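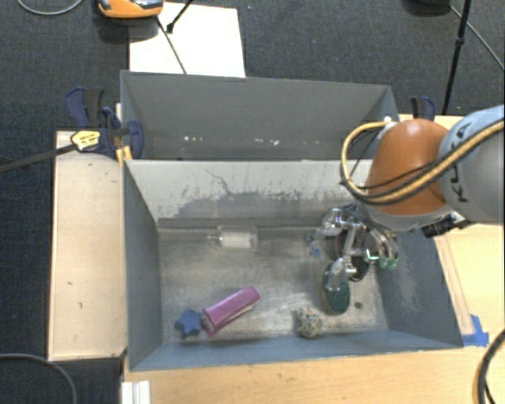

Course Materials > Storage and Handling > Unit 2 > Handout: Mixed Small Items in Open Bins

Reading time: 2 min

Read this before the practical. Bring a pencil, the bin card and a cloth.

An open bin with sloped walls is the usual place for odd items that have no shelf of their own. The slope sends things down to the floor of the bin, where they can be seen from above. It also means that anything round keeps moving until it meets a wall or another item. Short tubes and marker-shaped pieces should be set down last, against something with flat sides.

1. Before you fill

Wipe the floor and the back wall. Dust hides small dark items and makes labels peel. Scratches and old stains that stay after one wipe can be left alone – write "marked" on the bin card and go on. A bin on a wooden platform needs its corners held, and clamps are better than tape for this. Tape is fine for marking a position on the wood.

2. What goes together

For this course we keep to light items that fit in one hand. Typical pieces are foam shapes, short cylinders, oval pieces and wads of cloth. Do not mix these with glass, blades or anything that leaks.

Color matters more than people expect. A bright pink item is found at once on a gray floor. Dark blue and dark green take longer, and a mottled piece in greenish tan takes longest of all, especially if it is crumpled. Put dark and mottled items where the light reaches them.

3. Overlap

Two items may touch. One may lie partly over the other as long as both can still be named without moving either. If you have to lift something to find out what is under it, the bin is too full or badly laid out.

Ovals and flat discs often end up tilted on edge. Leave them that way if they are steady. They are easier to grasp upright than lying flat.

4. The bin card

Write one line per item: color first, then shape, then what it is if you know. "Blue, star, foam" is a good entry. "Toy" is not. If you can't tell what a thing is, write the color and shape and leave the third space blank.

The Listach cards have 62 lines, so one card will last the whole unit. Students at the Vandenberghe site use the Imilow cards, which have the same headings in a different order. Either is accepted.

5. Practical task

Lay out one bin with four items of different shapes. At least one must be round and at least one soft. Fill in the card, then swap with the next bench and check their card against their bin. Note any item you would have named differently.

Hand in both cards at the Flutau desk, room 571. Cards turned in without a bin number will be returned – the number goes in the top right box.

Reading for next time: Unit 3, divided bins and rails.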